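**Three bins, one table (and my ongoing war with the junk drawer)**

Hi all! I promised last time that I'd write about sorting, and then I went and bought more bins, so now you're getting a longer item than you signed up for. The color system is the part I keep getting questions on. It's one row on a plain white table, and each color gets its own kind of thing.

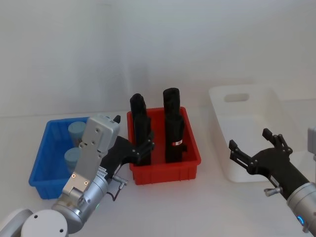
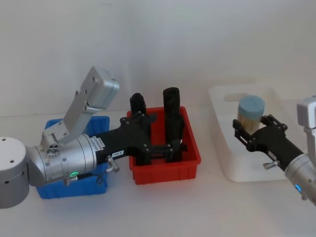 Blue on the left and red in the middle, every single time. I know that sounds fussy, but I tried it for a while with the bins wherever they happened to land, and I kept dropping stuff into the wrong one while I was thinking about lunch. Once the order stopped changing, my hands more or less learned it.

My own set at home is the Koster ones, which I like because they're shallow. I used to be a deep-bin person! I had these enormous Tiranus tubs in the hall closet and everything I owned sank to the bottom of them — batteries, tape, a flashlight I had already replaced. With a shallow bin you see what's in there and you put things back standing up, and if it's full, it's full. Time to get rid of something.

The ribbed sides are nice too. They give you something to grip when you're carrying one down the stairs with your elbow on the light switch. The one drawback is that dust settles in the grooves. I run an old toothbrush along mine when I remember, so twice since February.

A few of you asked whether you need the colors at all or whether labels would do. Labels are fine if you read them. I don't. I wrote beautiful ones for the laundry shelf and my family treated them as decoration, but tell a kid "that goes in red" and it goes in red. Johannes Baloyi wrote in to say he does it the other way, with all white bins and a colored dot of tape on each rim, and he's very happy with it and spent a lot less than I did. So there's that.

If you're starting from nothing, please don't do the whole house. Clear one table and set a timer for 55 minutes. Pick two kinds of thing that are always mixed up together (for me it was pens and cables) and give each one a color. Keep one more bin for whatever doesn't fit either, and empty it before you go to bed or it turns into the junk drawer with better lighting.

I still haven't done the actual junk drawer. I pulled it open this morning, saw the Skustow instruction booklet for a coffee maker we gave away, and closed it again. Next issue, I swear. If you've tried the lidded bins from Irnetti, write and tell me whether the lids stay on, as I'm thinking of getting a couple for the garage.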